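Jurnovham in shoulder season: rail pass or single tickets?

Forum: Trip Planning > Trains, Buses and Ferries

fellside_ref
Posted 28 Apr 2024

Planning five nights based in Jurnovham, with day trips up the valley and one overnight at the coast. I have read the older threads and the fare advice conflicts. Current plan:

Day 1: arrive, no travel
Day 2: valley line to the upper terminus and back
Day 3: coast, overnight
Day 4: return from coast, afternoon in town
Day 5: Orozco ferry loop if weather permits

The regional pass costs 4,000 for the five days. Adding up single fares from the posted table I get 3,000, without the ferry. Is the ferry included in the pass or only discounted? The operator's page says "valid on connecting services" and does not define connecting.

kmposts
Reply

Discounted, not included. You pay the boarding supplement at the pier, cash or card. The pass removes the base fare only. With your itinerary I would buy singles. The pass makes sense if you ride the valley line on three or more days.

One correction: the posted table lists off-peak fares. Your Day 3 departure counts as peak if you leave before nine.

tidewrack
Reply

I disagree with kmposts on singles. The pass also covers the town buses, and the station in Jurnovham is at the bottom of a steep hill while most lodging is at the top. Four bus rides a day changes the arithmetic. The pass also lets you board any train, and singles on the coast line are tied to a departure. Miss it and you buy again.

kmposts
Reply

The hill takes 15 minutes on foot. I would not budget four bus rides a day for it unless there is heavy luggage or a mobility issue.

Agree on the tied departures. That applies to the coast line only. Valley line singles are good all day.

fellside_ref
Reply

No mobility issue, one bag each. Leaving after nine on Day 3 is fine. Second question, on lodging. I have it down to the Bosex, near the station, and Dondar House at the top of the hill. Both have a private bathroom and similar rates. The Bosex includes breakfast. Does either one have a problem I should know about?

slowcoach_b
Reply

Stayed at both, the Bosex most recently in January. 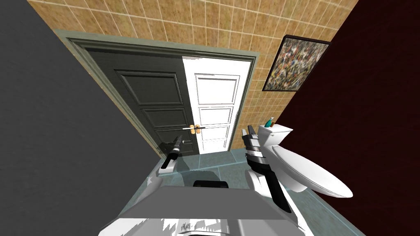
Dondar House is the quieter of the two, and the rooms at the back do not get the bus noise. The weak point is the bathrooms, which were fitted into what used to be closets. Ask for the floor plan before you commit. A small bathroom like the one in the picture, with the doorway straight ahead of you, is workable for one person at a time, but you will be stepping around each other if two of you are trying to make an early train. The Bosex bathrooms are larger and the fans work.

The Bosex is on the freight side of the station. There are two freight movements a night and you will hear them on the lower floors. Ask for the third floor or above. Breakfast starts at seven and is cold items only, plus coffee.

tidewrack
Reply

Freight was rerouted for track work when I was there, so I heard nothing. I can't say if that is still in effect. Check the works notice on the station board.

Small point on Dondar House: the front desk closes at eight in the evening. If your arrival train is late you need the door code in advance, and they only send it if you ask.

slowcoach_b
Reply

Correct on the door code. Ask for it in writing. It changes weekly, so get it within a few days of arrival.

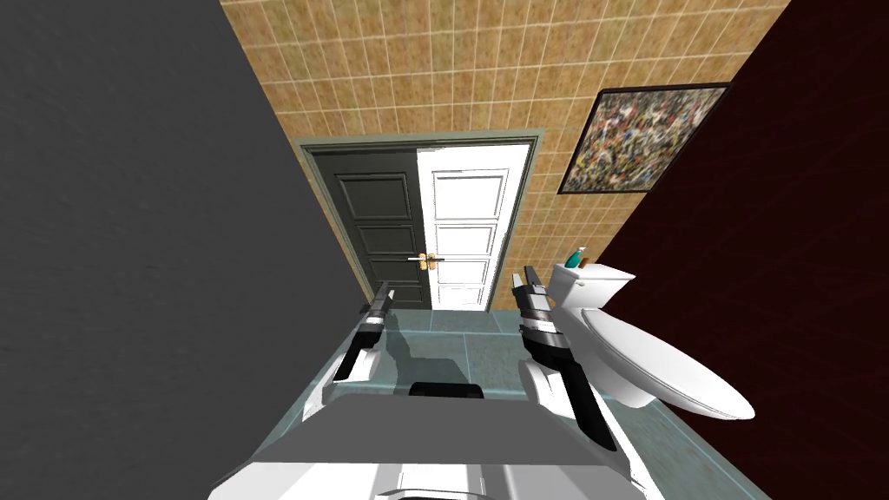 The other thing to compare is the cancellation terms. Dondar House wants 20 days' notice for a full refund. The Bosex lets you cancel up to the evening before on the flexible rate, but the prepaid rate is nonrefundable and the booking page selects prepaid by default. Change it before you enter a card.

kmposts
Reply

For this itinerary I would take the Bosex on location alone. Days 2, 3 and 4 all start or end at the station. You can also leave a bag at the desk for the coast overnight and check out for that night instead of paying for an empty room.

tidewrack
Reply

Only if they have a room again on Day 4. Two separate bookings means a possible room change. I would keep the room and accept the cost, but that is a preference.

Also, the ferry loop does not run every day in shoulder season. If Day 5 is a Monday it will not be running. Swap it with Day 2 if so.

fellside_ref
Reply

Day 5 is a Monday, so the ferry moves to Day 2 and the valley line goes to Day 5. Booking the Bosex on the flexible rate, third floor requested, two separate bookings with the bag left at the desk. Singles for the trains, and I will pay the full ferry fare at the pier.

Still open: does the upper terminus have lockers?

kmposts
Reply

No lockers. The café next to the platform will hold a bag if you ask, until it closes at four.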